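Notebook, January, 7:40 pm
Folding puffers: does the method matter at all? 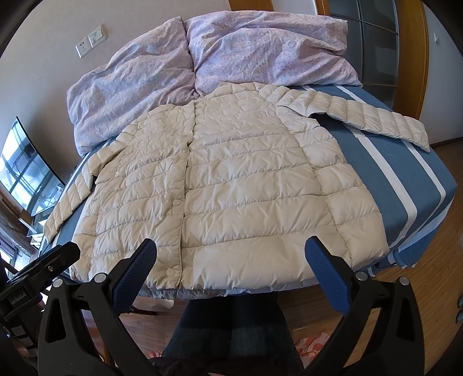 Cream puffer, front up, before folding. Left sleeve (as you look at it) already down, right one still out.

Ye-rin Wang wants a page on winter jackets for the packing guide and has sent me three methods she found, each of which claims to be the one that saves space. I don't believe any of them save space. A puffer is a bag of air with sleeves. Push the air out and it's small, let go and it's big again. But I said I'd try them properly, so I'm writing down what I did before I start remembering it differently.

Jacket is the cream one with the narrow baffles, low round collar, snaps down the front placket. Shell is thin shiny nylon, slippery, and that turned out to matter more than the folding pattern. I worked on the bed with the striped sheet. The lilac floral bedding stayed piled at the head, where it took up room I could have used. Next time clear it off first.

Method A, the "shop fold." Sleeves across the chest, sides in, bottom half up to the collar. Looks tidy for as long as you're holding it. The sleeves slid off the chest every time I reached for the hem. The instructions say to smooth the jacket flat before each fold, and I did, and I'm not convinced it does anything on a quilted surface. You smooth one row and the air goes to the next one. Finished height under no weight: 8 inches. I measured again after tea and got the same, so I'll let that stand.

Method B, sleeves straight down along the body, fold in thirds lengthwise, then roll from the hem. Better. Rolling slowly with a forearm across the whole width pushes the air up and out at the collar. Roll fast and it just balloons ahead of you. The roll came out at 7 inches across. Ye-rin's notes say this one "halves the volume." Halves it from what? A jacket on a hanger? One thrown on a chair? There's no starting figure given, so I'm leaving the claim out of our page.

Method C, roll as in B and tuck the whole thing into its own hood. This jacket has no hood that I can find. Skipped. I did try stuffing the roll into one sleeve, which one of the comments under the original post swears by, and I'd call it a waste of an evening. The cuff end bunched up and I was worried about the stitching.

So the difference between A and B is an inch, and I'm measuring a squashy object with a tape held in one hand. I wouldn't defend that inch to anyone. What I would say is that B stays closed if you put a band on it and A doesn't, band or no band. That's a decent reason to prefer B. It isn't the reason given in any of the three write-ups.

Things I'd keep for the page:

Snaps closed before you start. I did the first go with them open and the two front panels wandered apart under my arm.

One sleeve at a time, and leave the second one out until the first is lying where you want it. Doing both together looks quicker but I redid it more often.

Start the roll at the hem. From the collar end the air has to get out through the hem and it seemed slower, though I only tried it 2 times and was annoyed by then.

Things I don't know: whether any of this is bad for the filling if it's left rolled all summer. Everybody says yes. I haven't found anybody who says how they know. The Jarneo storage booklet says to hang them, the Pons one says loose in a box -- they can't both be the only right way. I'd like to leave one rolled and one hung until spring and compare, if we can find two jackets of the same make that have had about the same wear.

Ye-rin, if you're reading this before I catch you: please don't put "saves space" in the heading. "Stays rolled" I can live with.

Still to do: repeat B with the bedding out of the way, on the table if it's free, and try it on a jacket with wider baffles. Need a wider band too. The one I used left a crease, which I assume will drop out overnight. Will check at breakfast.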